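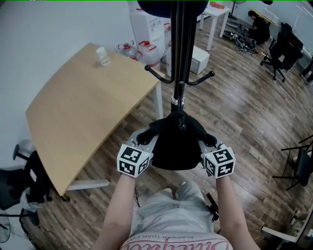 Building a pair of hand-held grippers: tips from the Skutthorpe shop

Workshop tips > Electronics and automation > Mundance build
Last updated 2023-05-21

These notes go with the Mundance parts list and cover what the list leaves out. They assume you can solder, have a printer available or can send files out, and have a table to work at for a few weekends. The grippers are held in the hand, with a camera on top and printed markers for tracking, and what they record is used to teach a robot arm the same job. If you only want the arm, go to the other page.

Printing the bodies

Print the gray body shells standing up, with the seam at the back where your palm goes. It takes longer that way, but the layers run around the finger slot and the slot does not split when you push the rail in. We lost two shells printed flat before we changed it.

Use one spool for both bodies. We ran out of Pongsiri gray partway through the second one and finished on a new spool with a slightly different shrink. The lid fits, but it clicks when you squeeze it.

Run a 3 mm bit through every screw hole by hand. Do not use the drill press, which melts the edge and leaves a lip.

If the trigger drags, rub the rail with candle wax. Oil works for a day or so and then collects lint from whatever cloth you have been picking up.

A finished body in our version weighs 628 grams with the camera on and no cable. Yours will differ with infill. Go lighter if you can. I went from 40 percent infill down to 15 and have not broken one since.

Finger pads

The pads wear out before anything else does. Pour or print extras while you have everything set up.

Wash your hands before you handle a new pad. Skin oil on the textured face makes it slip on nylon and other slick cloth. Dish soap and an old toothbrush will bring back a pad that has gone shiny. Rinse it well and let it dry on a paper towel overnight.

For gluing, a thin line of contact cement at the edge is plenty. Cement in the middle makes a hard spot, and the pad no longer bends around what you are holding. Jinen is the one we keep on the shelf. Let both sides get tacky, count to sixty, press, and leave a spring clamp on until the next day.

Trim the pad with a fresh blade. If you cut it with scissors the rim comes out wavy and catches on zippers.

Markers

Print markers on matte paper. Glossy paper and clear packing tape both throw back the ceiling lights, and the software drops the marker every time you turn toward a tube. If you need protection, use matte laminate.

Leave the white margin on. People trim it because it looks neater, and then the black border runs into whatever is behind it. Keep at least one block's width of white all the way around.

For the marker cubes on the handles, cut each face separately and glue it down flat. Folding a single sheet around the cube rounds the corners, and the faces end up a little out of square. Spread the glue with an old gift card, lay the face down from one edge, and press out from the middle with a dry rag.

Check each face against the printed map before gluing. Pencil the number and an arrow for "up" on the cube itself. If you put one on a quarter turn off, everything will look like it works until you try to use the recordings.

Measure the markers after printing with calipers and type in the real number. Printers scale things without asking. Ours came out a hair under size on every sheet from the office printer.

Cables

Leave more slack than you think at the wrist and less everywhere else. Hold the gripper, turn your hand palm up and palm down as far as it will go, and tape the cable only after that.

Hook-and-loop straps are better than zip ties while you are still changing things. Once it is settled, put zip ties on and cut the tails flush with nail clippers. Side cutters leave a point that will scratch your forearm all afternoon.

Keep power and camera cables in different colors if you can, or put a wrap of colored tape on both ends. Do the taping before you lay them on the floor. Sorting out black and white cable on your knees takes longer than the rest of the setup.

Run floor cables along a wall. Where one has to cross, put down a rubber cover or a strip of carpet tape, and do it before people start carrying things.

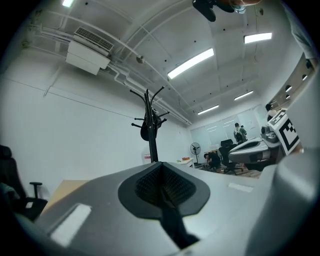 Els Coppens

Once the grippers close properly, you need something to practice on. We started with wooden blocks and got bored. Cloth is harder and tells you more about the pads, so hang a bag or a jacket on a coat rack and take it off again. Any coat rack will do, but curved hooks are better than straight pegs for this, as you have to lift and come forward in one motion and a weak grip shows up right away.

Some things that help with the coat rack:

Put weight in the foot. A sandbag or a barbell plate is fine. A light rack walks a little every time you miss the hook.

Tighten every joint in the pole, then do it again after the first day.

Start with the bag empty. Add a paperback once you can hang it ten times running without dropping it.

Pinch at the strap or the top seam. If you grab a fold lower down, the weight swings out and twists in the pads.

Work sitting down for the first hour. A chair at the right height keeps your elbows near your sides and your shoulders will last longer. Standing is better later, when you want reach.

Roll your sleeves up past the wrist. Loose cuffs drift in front of the markers.

Setting the squeeze

The trigger spring that comes with the kit is too stiff for small hands and about right for large ones. Cut one coil at a time and try it each time. You can't put a coil back. Buy two springs.

Full opening on ours is 114 mm between pads. If you get much less, the rail is upside down. It goes in both ways and the drawing doesn't show the chamfer. Look for the small notch and face it toward the camera.

If one finger leads the other, take the gear out and move it over one tooth. Mark the teeth with a paint pen first. I use the white one from the tire section at the auto parts store.

Camera

Use thread locker on the camera screws, the blue kind. Red will hold so well that you will crack the mount getting it off.

Clean the lens with a puff of air before you wipe it. Printing dust is gritty and the wide lenses are soft. A blower bulb from a pharmacy is cheap and does not spit.

Wide lenses take in the whole room, ceiling included. Close the blinds on bright days and switch on all of the overhead lights so the brightness stays the same from morning to evening. Half of our December recordings had a stripe of low sun across them and had to be done over.

Take a short test clip at the start of every session and look at it on the big monitor. The preview on the phone hides focus problems. If the lens has turned even slightly in its thread, you will see it along the edges first.

Do the lens calibration after the camera is mounted for good, and do it again if the gripper gets dropped. Write the date on a strip of masking tape and stick it inside the lid.

Recording

Stop by time. We set a kitchen timer for 25 minutes and put the grippers down when it goes off, even in the middle of a good run. Tired hands make sloppy clips and you will end up deleting them.

Name the folders before you start. Task first, then person, then number. We have 2,187 clips from the coat rack, and the first few hundred are all called "test" or "new test" with something after it.

Move the rack a bit between runs. Turn it so the hooks point another way. If it always stands in the same spot, the arm learns the spot.

Keep bad takes in their own folder until the end of the week. Some of them are fine on a second look.

Plan on more disk space than you have. Our rough rule is one small external drive per task, and copy it before you clear the cards.

Storing and looking after them

Set the grippers down on their backs with the pads up. Lying on the pads overnight leaves a flat spot.

Take the batteries out if you won't be back for a week.

A plastic bin with a folded towel in the bottom is enough of a case. Put the markers in last, and nothing on top of them. If a marker gets a crease, replace it. You can't press it out.

Every 3,000 squeezes or so (the counter on the trigger board shows it) open the lid, brush out the lint, wax the rail again and look at the pads. Replace pads in pairs. One new and one old will pull cloth to the side.

Spare parts worth keeping in the drawer: pads, trigger springs, M3 screws in the 8 and 12 lengths, one camera cable, a sheet of printed markers, blue thread locker. The M3x10 in the parts list is a mistake. It bottoms out in the lid. Use the 8.

Corrections go in the binder by the printer or on the Mundance page. The section on the wall charger is being rewritten, so go by the label on the charger for now.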